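Setting Up a Two-Bin Sorting Routine with the Lemholm Tabletop Arm Kit

If you've just unboxed your Lemholm kit and made the arm wave at the family a few times, you're probably wondering what to have it do next. My suggestion, and it's the one I give everybody who writes in, is to teach it to sort empties. It's a nice friendly first job, the parts cost next to nothing, and you'll learn more about your arm in one afternoon than you will from the whole printed manual (which is a good manual, mind you, just a very long one!).

I've been using this kit since April, on loan at first and then bought with my own money, so consider this part tutorial and part review.

What you'll need

The Lemholm kit itself, with the two-finger gripper fitted. Mine came from Wolton for 1,039 dollars, camera mount included.
Two bins of the same size and shape, in different colors. Paper-cup style ones with a rolled rim are lovely for this.
Colored tape, two colors if you have them.
A few drink bottles and cans.
A light-colored table with plenty of clear space on it.

Step 1: Place the bins

Put both bins near the back of the table, side by side and close together. I know it's tempting to spread them out, and I did that for weeks, but the arm then has to swing a long way between drops and you'll spend your time tuning moves you don't need. Matching heights matter too. With two bins the same height you can teach a single drop height and use it for both.

Step 2: Mark your spots

Tear off short strips of tape and stick them down flat at the positions you want to come back to. I use red and blue, and I keep a scrap of paper taped inside the lid of the kit box that says what each strip is for, after one embarrassing evening when I couldn't remember. Press the ends down well. A curled end will catch on things sooner or later, and you'll wonder why your positions have drifted.

Step 3: Run the home routine

Switch on the arm, open the Lemholm software and choose Home from the first menu. Let it finish before you touch anything. Then open Speed and bring it down to 50 percent. You can go faster later on, and you will, but slow moves give you time to reach the stop button, and they give you time to watch what the fingers are doing as well.

Step 4: Teach the bottle first

Stand a bottle upright in front of the bins and choose Teach, then New Object. Guide the gripper down by hand until the fingers are on either side of the bottle, a little above the middle, and press Save. Close the gripper from the menu and lift. If the bottle tilts, open up, move the fingers a touch higher and save again. It took me 2 tries with the first bottle and quite a few more with a squeezy one, so do be patient with yourself.

Now guide it over the bin you've picked for bottles. Leave generous clearance above the rim, much more than looks necessary, and remember that the bottom of the bottle hangs well below the fingers. Save the drop point, open the gripper, and there's your first sort!

Step 5: Teach the can

Cans are a different animal. They're shorter, so the fingers have to come in lower, and an empty one dents if you squeeze it the way you'd squeeze a full bottle. Go into Grip and set the force to 600 for cans (the scale is Lemholm's own, and the number I landed on may not be yours). Save it under its own name. The software will happily let you overwrite your bottle settings, which is my biggest grumble about it.

Step 6: Put them together

Set out one bottle and one can with a good hand's width between them, and choose Sequence. Add the bottle, then the can, then Home. Run it with your finger near the stop button the first few times.

If the arm brushes the second item on its way to the first, swap the order or add a waypoint up high. Hanne Kettunen, who looks after the Lemholm help desk, suggested the high waypoint to me and it fixed most of my bumps.

Is it worth the money?

I think so, yes. The Bristetti arm is quicker and the Hämäläinen one is quieter, and I'd be glad to have either, but neither of them let me teach by hand so easily, and for a beginner that's the feature you'll use every single day. The gripper fingers hold well on smooth plastic. I would like a longer power cord.

Once the basic sequence runs cleanly, try moving the starting spots a little at a time and teaching each one fresh.
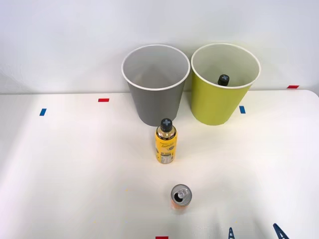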